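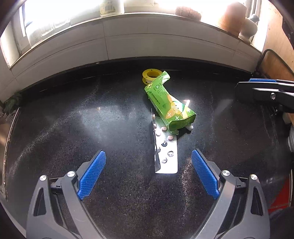 Korent runs its hand-teaching work out of a converted apartment block in Plodton, and I spent most of 24 November 2025 there. The company records people doing small household jobs with hand-held grippers, then trains an arm to repeat the motion. Six units on the second floor have been kept as ordinary kitchens and living rooms. The operator stands at the counter, holds the gripper by its handle and does the job through the fingers. In the kitchen I saw first, the job was clearing a counter by a window: a partly used blister pack, a torn green medicine box and a roll of yellow tape on a black speckled countertop. The fingers are dark grey plastic with triangular cut-outs, and the contact faces carry textured blue pads that slope toward each other in a V.

The blister pack is the hard item. Foil lies close to the counter and leaves the pads very little edge to work with. Huệ Mai, who leads data collection, had me try the approach myself. My habit was to come straight down and squeeze. Hers was to lower one finger first, let the pad touch the counter next to the strip, and close the other finger slowly from the far side. I got it on my sixth attempt. All of my attempts were saved, with the failed grasps tagged by hand afterward.

Lighting is left alone. The kitchen counters are polished and the windows have no blinds, so glare moves over the surface through the day. Mai said early recordings were made under diffuse panels and the trained arm did poorly as soon as it was moved next to a window. Since October all sessions have used whatever light the room gets.

Down the hall is the remote station, which Korent calls La. The operator sits at a desk with two small leader arms and a screen, and a pair of larger arms in the next room follows. The delay was low enough that I stopped noticing it after a few minutes. What I did notice was the lack of feel. With the hand-held tool you sense the pads slip. At the desk you judge it by eye, and I crushed a paper carton without knowing I had closed that far. Force feedback is planned, but I was given no date.

The remote station is slower per task. Its advantage is that the recorded motion is already one the arms can perform. Hand-held recordings have to be filtered for reach and joint limits, and a share of them is thrown out. The current set for counter clearing holds 1242 accepted recordings from 13 operators, nearly all of them hand-held.

The filtering software comes from Jarkel, a smaller firm in the same building. I asked to see the rejects and was shown a few. Most were wrist angles a person reaches without thinking - the hand rolled far over to get behind a box - and the arm cannot follow.

Visits are by appointment. Closed shoes are required on the second floor, and the elevator was out of service when I went.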